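I have been putting off writing for weeks, and the letters to my aunt have suffered too, so tonight I'm making myself a big pot of tea and sitting down properly. 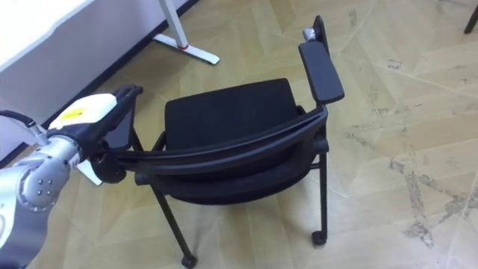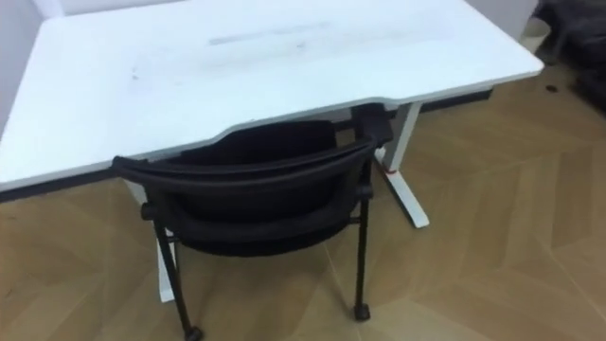
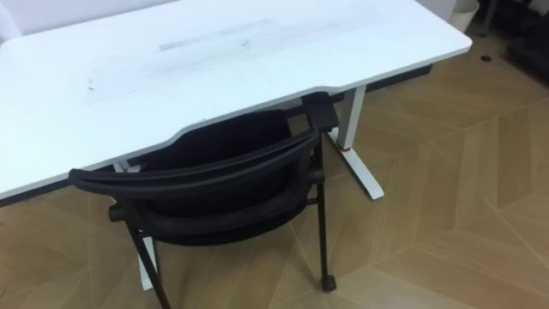
Nandmont, a Wednesday in June

Sibusiso Nkuna called before breakfast to say the apricots were in at Castaño, and would I come along before the good ones went? Of course I would! We came home with 12 pounds between us, and I spent the whole afternoon over the stove with the windows open and the radio going, stirring and skimming and burning my thumb only the once.

Mother's recipe says to crack five of the pits and drop the kernels in, and I did, though I've never been sure I can taste them. Her handwriting gets smaller toward the bottom of the card — she never would start a second one.

I've put two jars by for Sibusiso. The rest are cooling on a dish towel, and every so often a lid pops and I go in to look.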